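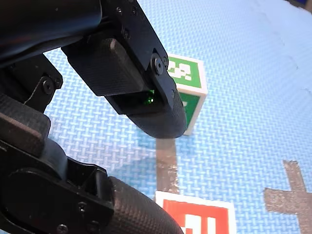 Dollow Residents' Forum > Building Matters > Proposed quiet hours, east stairwell

Posted by Chae-won Tak, 9:14 a.m.
Members are asked to comment on the proposed change to quiet hours before the December meeting. Under the current rule, quiet hours run from 11 p.m. to 6 a.m. in all parts of the building. The proposal would move the start to 10 p.m. for units that open onto the east stairwell. The fine for a third complaint would rise from 300 to 400 dollars. First and second complaints would continue to receive a written notice only.

Posted by myung_4c, 9:52 a.m.
I do not support the proposal as written. The noise in the east stairwell comes from the fire doors, which close hard at every hour of the day. Residents should not be fined for the condition of the hardware. Rasero quoted 600 dollars last spring to refit the door closers on all floors, and that quote was never put to a vote.

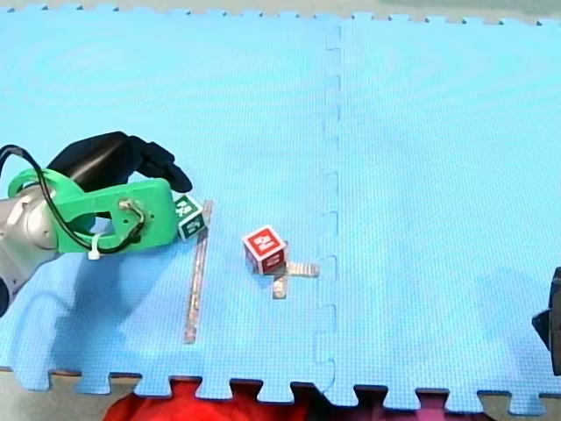

Rasero's quote covered parts only, according to horesex_lane. Labor was listed on a second page that did not reach most residents, and the combined cost should be confirmed before the closers are offered as an alternative to the rule.

Posted by myung_4c, 10:31 a.m.
I accept the correction on labor. My objection stands. A door that slams at 9 p.m. is as loud as one that slams at 10, and the proposal does not address it.

Posted by stair_east_2, 11:05 a.m.
I must disagree with the previous poster. I have lived beside the stairwell for six years. The doors are a nuisance, but the complaints I have filed concern music and late gatherings on the landing. An earlier start to quiet hours would help my household directly. I would ask that the two matters be voted on separately.
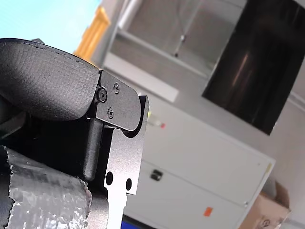 I would also ask that the notice period be stated in the text. The present rule allows 20 days to respond to a written notice, and the draft is silent on this point. A tenant who is traveling could receive a second notice before having read the first.

Posted by Chae-won Tak, 1:40 p.m.
The response period is unchanged and will be added to the draft. The door closers will be listed as a separate item. A revised quote, including labor, has been requested from Rasero.

Posted by horesex_lane, 2:18 p.m.
Please also confirm whether the higher fine would apply to the whole building or to the east units alone. The draft can be read either way, and I will vote against it if the wording remains as it is.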